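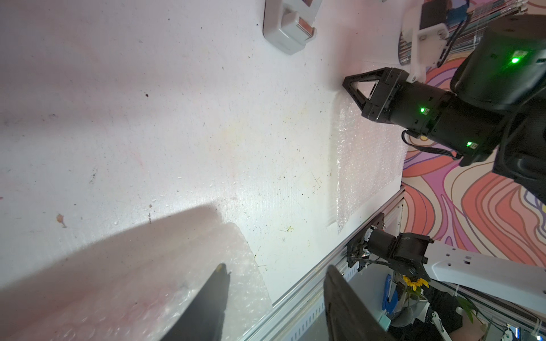 # Brament Cell: two-arm tabletop unit for imitation learning studies

The Brament Cell is a fixed bench unit for groups that train manipulation policies from demonstrations and need the same workspace every time. It was designed at Koskela for an internal study on background variation and is now supplied as a complete unit. The method that came out of the study is described further down this page, and the scripts that run it ship with the cell.

## What the unit consists of

- Two robot arms on black mounting plates, bolted to the front rail
- One gripper and one wrist camera per arm
- Fixed camera position for the overall view
- Aluminum extrusion frame, three walls, white tabletop
- Patterned wall covering (see "Wall patterns")
- Wire-mesh baskets for the left wall and the back crossbar
- Recording and replay software, with the Clistham protocol files

Objects are not included. The object list used in the study is in the protocol folder and can be bought from any office or kitchen supplier. Substitutes are acceptable if their height and grasp width are logged before the first session.

## The Clistham protocol

Policies trained against a single plain background often learn to rely on it. A change of wall color or a visitor in a bright shirt is enough to lower the success rate. The usual fix is to collect in many rooms, but that changes the lighting, the table height and the camera angle at the same time, and the effects cannot be separated afterward.

Clistham keeps the geometry fixed and changes only the wall covering and the objects. Each block of recordings uses one wall pattern and one object layout. Between blocks, one of the two is changed and the other is left alone. Camera calibration is checked at the start of every block, and a block with a failed check is dropped in full.

The wire baskets give the policy places to reach that are not on the table plane. They may be left empty in a block. An empty basket is logged as its own layout.

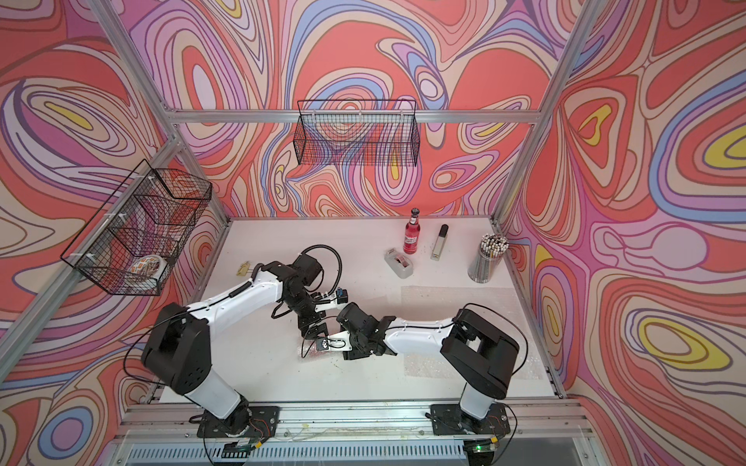 **Does the wall pattern have to be changed by hand?**

The panels are swapped manually. Each one lifts out after the two upper clamps are released, and the camera check is run again once the new panels are seated.

## Results from the development study

The study set held 3249 recordings. Of these, 1782 used patterned walls and the rest used plain gray ones. Two policies with the same architecture were trained on 1041 recordings each, one drawn from the plain blocks and one from the patterned blocks. Both were tested over 300 trials against wall panels that appeared in neither training set.

The patterned policy completed more trials. The gap was largest on tasks where one arm holds and the other pulls, and smallest on single-arm pick and place. On a plain gray wall the two policies could not be told apart.

Thin transparent sheets remained the weakest object class for both. Most failures there were missed first contacts, with the fingers closing above the sheet.

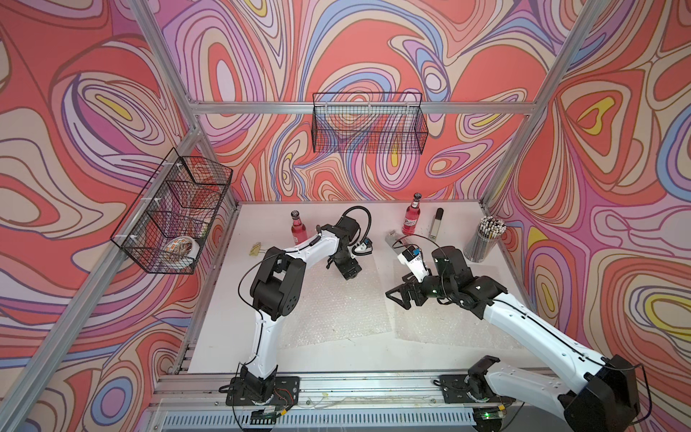 Adding wrist views to the training input reduced these missed contacts but did not remove them. Increasing wrist camera resolution made no measurable difference. A slower approach over the last part of the descent did, and the replay software has a setting for it, off by default.

The results apply to this cell, these arms and the task list in the protocol folder. Transfer to other table heights was not tested.

## Wall patterns

Panels are supplied in matte print. Gloss prints gave reflections in the overall view and were withdrawn. Customers may print their own patterns from the Steden template, which marks the clamp areas and the strip hidden by the corner posts.

## Installation notes

1. Place the frame on a level bench and tighten the corner posts before fitting the arms.
2. Bolt both mounting plates to the front rail. Leave the bolts finger-tight until the spacing gauge fits between them.
3. Route the arm cables so that neither elbow can catch them at full reach.
4. Run the calibration script with the table cleared.
5. Record one short block on plain panels and keep it as the reference for later checks.

Replacement gripper fingers, panels and tabletops are listed under spare parts. Tabletops scuff with use; replace them when the marks begin to affect the calibration check.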